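Why I've stopped opening every supplier email before breakfast

I've had a cup of tea and a biscuit and I'm ready to talk about renewals. Software renewals, I mean. If you've never had to deal with one at work then you've led a charmed life, and you may want to skip this one and come back when I'm writing about soup again.

For everyone else: our big purchasing system, Latuheru, is up in December. We've had it for two terms now, and the notice period is 90 days, so you'd think we would have started thinking about it in the spring. We did not start thinking about it in the spring. I found the date while looking for something else entirely (a delivery note for some shelving, still missing), and I said a word out loud that I don't normally say at my desk.

The thing about Latuheru is that it's fine. It really is. You raise a request, it goes to whoever has to approve it, they ignore it until you send them a message, and then an order comes out of the other end. I've used far worse. At my last place we had a spreadsheet that only opened on one machine, and that machine had a note stuck to it saying DO NOT UPDATE. So I don't hate it. But the renewal quote came through with a whole new set of names for things we already had, and that always makes me nervous. What used to be 'reports' is now 'Insight'. What used to be 'extra reports' is now 'Insight Plus'. I asked which one we've got at the moment and was told it was a hybrid legacy entitlement. I wrote that down in my notebook and underlined it.

Then there's Zastesano, the smaller firm everybody keeps mentioning at events. Their pitch is that you don't pay per person, you pay per order. Sounds lovely, doesn't it? I thought so too, right up until I pulled our numbers for last year and found we'd put through 2573 orders, a frightening share of which were for things like one box of envelopes or a single replacement kettle. On a pay-per-order deal every one of those kettles has a little fee riding along with it. So either we change how people buy things or we pay extra for our bad habits, and I know which of those is more likely in our building. 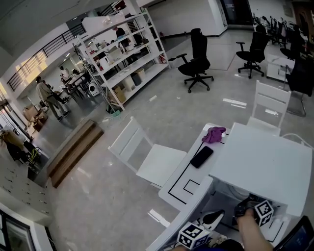 Photo

I've had demos from both of them now. The Latuheru one was very polished and the person doing it never once clicked on anything that took longer than a second to load, which made me suspicious, as our own version takes long enough for me to go and fill the kettle. The Zastesano one was a bit of a mess. The sample data had gone missing, so we spent a good while looking at a blank supplier list. Oddly enough I came away liking them more! They said 'no, it can't do that yet' twice, straight out, when I asked about splitting an invoice between departments and about bringing old contracts across. I can plan around a no. What I can't plan around is 'that's on the roadmap', and I've got a drawer full of those.

The contracts question is the one that keeps me up, if I'm honest with myself. All our old agreements are sitting in Latuheru as scanned PDFs, and half of them have names like 'final signed NEW'. If we leave, we get an export. I asked what the export looks like and got sent a help page, which led to another help page, which led to a login screen for a portal I've never heard of. My advice to anybody signing one of these things for the first time is to ask for a sample export before you sign. Get the real file, open it yourself and see if you can find one supplier and one price in it. I wish I'd done that. I was too busy being pleased about the mobile app, which I have used exactly never.

I did ask on the Gramby user forum what other people had done (it's mostly for their finance package but folk there are kind and will answer anything). The replies were all over the place. A few had moved and were happy. One had moved, hated it and moved back, and had somehow ended up on a better price than before. Several said to just ring up and ask for a discount, preferably close to the end of the quarter – so I tried it. I'm a terrible haggler, I apologise to shop doors, but I read my three sentences off a sticky note and then kept quiet. They've gone away to 'see what they can do'. The silence was horrible, by the way. I nearly offered to pay more.

So that's where it stands. If the new number is sensible I think we'll take one more year of Latuheru and use the time to sort out the contracts folder and have a stern word with people about kettles. If it isn't, I'll be ringing Zastesano and asking when they expect to have invoice splitting. I'm due over in Cirnbridge for a meeting about budgets before then, so I'll probably be writing the next post on the train. Do tell me in the comments if you've done an export from anything similar, especially if it went badly.

14 comments | 6 shares

Recent posts
Leek and potato soup, the lazy version
What I wish I'd asked before our first software contract
The great stationery cupboard clear-out
Purchase orders for people who hate purchase orders
A wet afternoon in Cirnbridge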